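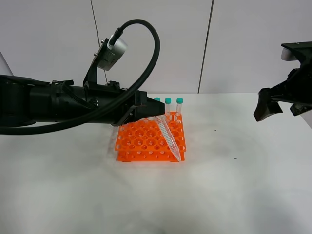 주황색 시험관 꽂이와 그 안에 세워진 시험관들

운드베리 아코디언

내가 실소프(Cillthorpe)에서 아코디언을 사게 된 건 순전히 82번 버스 탓이다. 그날 버스가 제시간에 왔으면 나는 비도 안 맞았을 거고, 비를 안 맞았으면 중고 악기점 처마 밑에 서 있지도 않았을 거고, 그럼 지금 옷장 안에 저 덩치 큰 물건도 없었겠지. 엄마한테 전화로 이렇게 설명했더니 엄마는 그냥 "얼마 줬는데?" 하셨다. 역시 우리 엄마.

237파운드 줬다. 엄마한테는 친구가 줬다고 했다.

11월이었다. 영국 북쪽 11월을 겪어본 사람은 알 텐데 오후 네 시면 벌써 깜깜하고, 비는 위에서 내리는 게 아니라 옆에서 들이친다. 나는 장바구니에 대파 비슷한 것(리크라고, 대파인 줄 알고 샀다가 매번 실망하는 채소다)을 꽂고 처마 밑에 서서 진열장을 들여다보고 있었다. 기타 두 대, 줄 빠진 바이올린, 그리고 그 옆에 빨간 아코디언. 앞판에 은색 글씨로 Undberg라고 쓰여 있었다. 처음 듣는 이름이었다.

"들어와서 봐요. 밖에서 보나 안에서 보나 공짜니까."

문을 열고 그렇게 말한 사람이 나이절 치텀 씨였다. 키가 엄청 크고, 조끼 단추를 하나씩 어긋나게 채우고 있었다. 나는 그 단추가 자꾸 신경 쓰여서 아저씨가 하는 말을 반쯤 놓쳤다. 스웨덴 어디 작은 공방에서 만든 건데 공방은 오래전에 문을 닫았고, 베이스 버튼은 24개밖에 안 되고, 그래서 초보가 들기에는 오히려 낫고 어쩌고.

"칠 줄 알아요?"
"아니요."
"피아노는?"
"초등학교 때 체르니 하다가 그만뒀어요."
"그럼 오른손은 됐네."

이게 무슨 논리인가 싶었는데, 벌써 아저씨가 내 어깨에 끈을 걸어주고 있었다. 묵직했다. 가슴에 딱 붙는데 꼭 다 큰 고양이를 안은 것 같았다. 주름통을 살짝 당기니까 아무 건반도 안 눌렀는데 쉬이, 하고 숨소리가 났다. 아, 그 숨소리! 그 소리 때문에 샀다. 노래도 아니고 그냥 바람 들어가는 소리 때문에.

문제는 집이었다. 내가 세 들어 사는 방은 셜리 커쇼 할머니네 2층이었고, 계약서는 없어도 규칙은 있었다. 밤 아홉 시 이후 샤워 금지, 생선 굽기 금지, 현관에 젖은 우산 금지. 악기 금지라는 말은 들은 적이 없지만, 그건 아직 아무도 악기를 들고 들어온 적이 없어서일 것 같았다. 나는 아코디언 케이스를 코트로 감싸고(코트로 감싸질 크기가 아니었지만) 살금살금 계단을 올라갔다.

"그거 뭐니?"

부엌에서 목소리가 날아왔다. 고개도 안 내밀고.

"여행 가방이요."
"어디 가니?"
"아니요."
"그래."

그날부터 나는 할머니가 외출하는 시간에만 연습을 했다. 할머니는 오후 두 시에 루드 강(Rudd) 쪽으로 산책을 나가서 세 시 조금 넘으면 돌아왔다. 그 한 시간 동안 나는 창문을 다 닫고, 커튼까지 치고, 이불을 무릎에 깔고 도레미를 쳤다. 커튼이 방음에 무슨 도움이 되겠나 싶겠지만 마음이 그랬다. 곡은 '섬집 아기'로 정했다. 아는 노래 중에 제일 느렸으니까.

근데 느린 노래가 더 어려웠다. 빠른 노래는 틀려도 후다닥 지나가는데 느린 노래는 틀린 음이 방 안에 한참 서 있는다. 게다가 주름통을 언제 밀고 언제 당겨야 하는지를 모르겠는 거다. "엄마가 섬 그늘에" 하고 쭉 당기다 보면 팔이 다 벌어져서 "굴 따러"에서 더 갈 데가 없다. 나는 매번 굴을 따러 못 갔다. 2주 동안 섬 그늘에만 있었다.

치텀 씨 가게에 가서 하소연했더니 아저씨는 악보를 들여다보지도 않고 물었다.

"노래 부를 때 숨은 어디서 쉬어요?"

불러보라고 해서 불렀다. 가게 한가운데서, 한국말로, 손님도 한 명 있는데. "엄마가 섬 그늘에" 하고 숨을 쉬었다. 아저씨가 손가락을 튕겼다.

"거기서 바꾸면 되지."

그렇게 쉬운 거면 진작 좀 가르쳐주시지! 나는 집까지 거의 뛰어왔다. 두 시 반이었고 할머니는 나가고 없었다. 현관에 할머니 장화가 없었으니까 확실했다. 나는 코트도 안 벗고 아코디언을 메고 불렀다. 당기고, 숨, 밀고, 숨. 굴 따러 갔다. 드디어 갔다! 아기가 혼자 남아 집을 보고, 바다가 노래를 불러주고, 팔 베고 스르르 잠이 드는 데까지 한 번도 안 끊기고 갔다. 마지막 음은 좀 길게 끌었다. 주름통에 바람이 남아 있어서.

그리고 문밖에서 마루가 삐걱했다.

문을 열었더니 할머니가 계단 맨 위 칸에 앉아 있었다. 양말만 신고, 옆에 장화를 가지런히 놓고.

"언제 오셨어요?"
"안 나갔는데."
"오늘요?"
"비가 와서. 어제도 안 나갔고."

비는 어제도 그제도 왔다. 나는 속으로 날짜를 거꾸로 세다가 그만뒀다. 얼굴이 얼마나 뜨겁던지. 할머니는 내 여행 가방(이제 와서 뭐라고 부르겠나)을 가만히 보더니 물었다.

"무슨 노래니?"

나는 영어로 설명을 해보려고 했다. 엄마가 굴을 따러 가고, 아기가 혼자 있고, 파도 소리를 듣다가 잠이 든다고. 말해놓고 보니까 영어로는 꼭 신고해야 할 사건 같았다. 할머니도 그렇게 생각했는지 눈썹을 찌푸렸다.

"엄마는 돌아오니?"
"2절에서요. 바구니를 다 못 채웠는데 그냥 뛰어와요. 걱정돼서."
"2절은 왜 안 치니?"
"2절도 음은 똑같아요."
"그래도 쳐야지. 애를 저렇게 두면 어떡해."

그래서 2절을 쳤다. 할머니는 계단에, 나는 문지방에 서서. 중간에 두 번 틀렸고 한 번은 숨을 잘못 바꿔서 소리가 컥 하고 막혔는데 할머니는 아무 말도 안 했다. 다 끝나고 나서 할머니는 장화를 집어 들고 일어났다.

"우리 남편이 카마르(Camar)라고, 조그만 고깃배를 탔어."

그게 다였다. 나는 다음 말을 기다렸는데 할머니는 벌써 계단을 내려가고 있었다. 한 칸씩, 난간을 꼭 잡고. 부엌에서 주전자에 물 받는 소리가 났다.

그 뒤로 규칙이 하나 늘었다. 악기는 여섯 시 뉴스 끝나고 아홉 시까지만. 샤워하고 겹치니까 둘 중 하나를 고르라는데, 나는 요새 주로 아침에 씻는다. 리크로는 파전을 부쳐봤다. 맛은 그냥 그랬고, 할머니는 두 장 드셨다.

엄마한테도 전화기를 세워놓고 '섬집 아기'를 들려드렸다. 1절하고 2절 다. 엄마는 끝까지 듣더니 한참 조용했다. 전화가 끊긴 줄 알고 여보세요, 했더니 그제야 그러셨다.

"친구가 준 거 아니지?"

네, 엄마. 237파운드요.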